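Staff Forum: Automation in the Records Office

Onier_Admin
October 4, 2025
Colleagues at the Pletwood site are advised that the automated filing work begun in June will continue. Posts remain unchanged at present. Seven members of staff have moved from retrieval to checking, and training in drawer work takes 20 minutes per session. Comments are invited below.

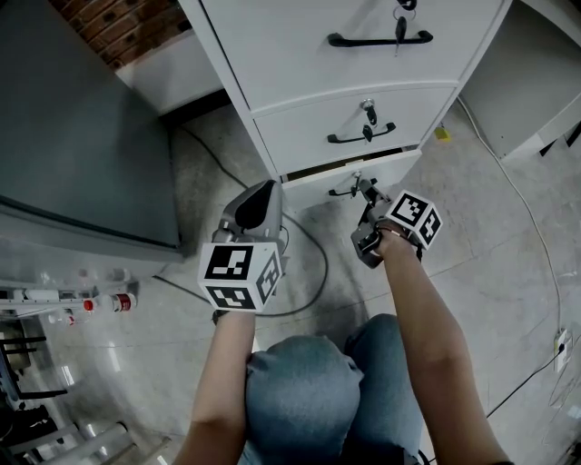 Broltel_Rep wishes it recorded that checking is graded lower than retrieval, and that the staff concerned were not consulted on this point.

Onier_Admin
The grading is under review. Pay is protected in the meantime.

filingdesk7
I must disagree with the previous objection. We handled more than 1000 folders a month by hand, and my back is better for the change.

Broltel_Rep
That may be so for one desk - it does not settle the grade. Could the review date be posted here?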